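**Red shirt turned everything pink, can I save it?**

**Zorica Stojanović**
Hello all! I washed a new red shirt with my pale towels (I know, I know) and now the towels are the color of strawberry milk. Is there any hope, or do I just learn to love pink?

**Elfriede Fröhlich**
Oh dear, I've been there! Keep them out of the dryer, whatever you do. Soak them overnight in cool water with oxygen bleach, then wash again. Mine took two soaks last November, and I nearly gave up after the first.

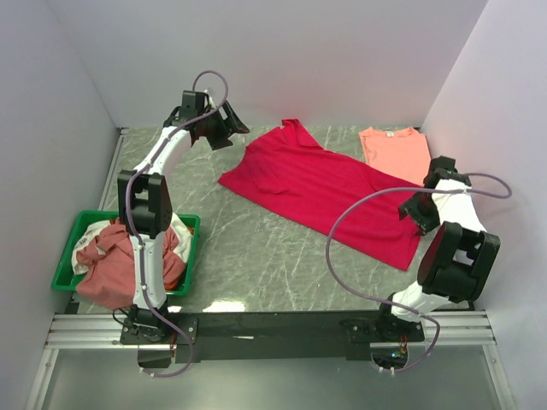
*Bright red, apparently folded lengthwise: wash this sort of thing by itself.*

As for the shirt, give it its own cold wash until the water stays clear, and dry it flat if you have the room.

**Zdislava Slanina**
Vinegar. Worked for my mother, never for me, but it's cheap so try it.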